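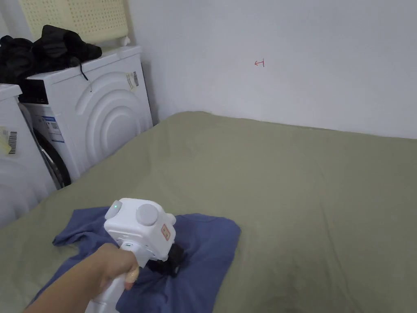
The Nusico Household Textile Vocabulary is a bilingual list of the words people use for clothing, bedding and table linen at home. It was compiled by the Benjelloun Language Archive from recorded interviews and written questionnaires, and it is distributed as plain text. Entries are grouped by the place where an item is used or kept, so that a blue T-shirt lying crumpled on an olive-green sheet would call on two groups, `clothing` and `bedding`, along with the terms for creases and folds held under `condition`. Color terms are listed separately.

## Contents

The release contains 1672 headwords in Moroccan Arabic, each with one or more English equivalents. Moroccan Arabic is given in Arabic script and in a Latin transcription that follows the archive's house rules.

| File | Contents |
|---|---|
| `headwords.tsv` | Main list, one entry per line |
| `variants.tsv` | Regional and family variants |
| `colors.tsv` | Color terms and their modifiers |
| `sources.tsv` | Interview and questionnaire codes |
| `rules.md` | Transcription rules |

All files are encoded in UTF-8. Fields are separated by tabs, and empty fields are left blank.

## Fields in the main list

- `id`: permanent number of the entry. Numbers of withdrawn entries are not used again.
- `arabic`: headword in Arabic script, without short vowels unless they are needed to tell two words apart.
- `latin`: transcription.
- `english`: equivalents, separated by semicolons.
- `group`: one of 13 groups, such as `clothing`, `bedding`, `table` or `condition`.
- `source`: one or more codes from `sources.tsv`.
- `note`: free text in English.

## How the list was made

Interviews were conducted in Cludesitz and Trasten by Bouchra Abdelaziz and Adel Ouazzani. Speakers were asked to name items in their own homes and to describe how each was washed, mended and stored. The questionnaires were prepared by Youssra Cherkaoui and returned by post.

A word was accepted when it was given by at least two speakers from different households. Words given by one speaker only were moved to `variants.tsv` and marked `single`. French and Spanish loanwords were kept wherever speakers treated them as ordinary words – this applies above all to sheets, towels and underwear.

Rania Bouazza checked the transcriptions against the recordings. The English equivalents were reviewed by Latifa Benmoussa, who also wrote most of the notes.

## Known limits

Older speakers are better represented than younger ones. Terms for sportswear are few, and brand names used as common nouns were left out. The vocabulary of professional tailors and weavers is outside the scope of the list.

Plural forms are incomplete. Where a plural was not recorded, none has been supplied.

## Privacy

Speakers are identified by code only. The recordings are not part of this release and may be consulted at the archive on written request.

## Citation and changes

Please cite the list by its full title and the version number.

**Version 2, 16/02/2021.** Group `condition` added. Spelling of 'pillowcase' entries made uniform. Duplicate entries for 'bath towel' merged under the lower number. Corrections received after July are held for the next version.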